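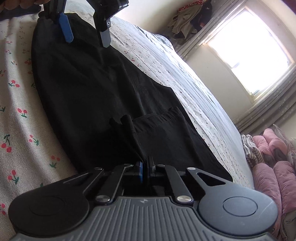 How long does it take to get a first usable set of folding recordings out of the Dastach hand-held kit?

An afternoon, if the batteries are charged and the clothes are already sorted. Calibration takes a few minutes, practice takes longer than you'd like, and after that you can get through a garment every minute or two.

I've had the two-gripper version of the Dastach on loan from Retgate since April and I've become very fond of it. Most of my time has gone on trousers, because they're long and floppy and show up bad habits straight away. What follows is the routine I've settled into, with a few things I wish the printed guide had said more about.

Before you start

Charge both grippers fully. Mine run for 72 minutes of recording before the warning tone, and the left one always goes first (I use it more for pinching, so perhaps that's fair).

Check the pivot screws on the linkage with the small driver from the kit. Finger tight plus a nudge is plenty. If you overdo it the fingers close in little jerks, and you'll feel that in your hand well before you see it in the recording.

Wipe the finger pads with a dry cloth. Lint builds up quickly, especially from anything fleecy, and a furry pad slides off thin hems.

Calibrating the pair

1. Turn on both grippers and put them side by side on a firm surface, fingers pointing the same way.
2. Open the app and choose Pair, then wait for both names to turn solid.
3. Squeeze each gripper fully shut and let it open again, 4 times, slowly. The app learns the end points from this, so don't rush.
4. Pick them up and draw a big lazy figure of eight with each hand. If the drift reading settles, you're ready. If it keeps wandering, go back to step 2.

A bed is a lovely place to work, by the way! It's the right height if you kneel, there's room to stretch out a full trouser leg, and patterned sheets seem to help the tracking. Plain white ones gave me far more dropped recordings.

Folding a pair of trousers

1. Lay them out lengthwise with the waistband at one end and the hems at the other. Smooth them with your hands before you start recording.
2. Press record, then bring one gripper to each end. Come in low and close the fingers on the very edge of the cloth. You want a pinch, so leave the middle of the fabric alone.
3. Pull gently until the slack goes. Stop there. Pulling harder shifts the whole garment and you'll spend the rest of the take chasing it.
4. Fold one leg over the other, keeping both grippers moving together. Let go with one hand at a time.
5. Bring the hems up to the waistband, release, and use the backs of the closed fingers to pat the fold flat.
6. Hold still for a moment before you stop recording. The app uses that pause to mark the end.

Pockets are the awkward bit. If a finger slips inside one, open up fully and back straight out, then carry on with the same take. Girish Shakya, who looks after support at Retgate, told me to keep those recoveries in and I've done so ever since. Dark cloth needs a bit of care too, as edges are hard to find on the preview, so I turn the exposure up a notch.

What you get and what it costs to keep

Each take saves as one file with both hands lined up in time. I have 127 good trouser takes now, and a smaller heap of shirts that I'm less proud of. The card in the kit holds some 3,000 short takes, so I haven't come close to filling it.

My grumbles are small. The app still forgets which gripper is left after an update, and spare pads come only in full sets. Against that, the grips are comfortable for a long session and the fingers will pick up a single layer of cotton, which I really didn't expect!

For towels, skip step 4 and go corner to corner. Socks I'm still working on.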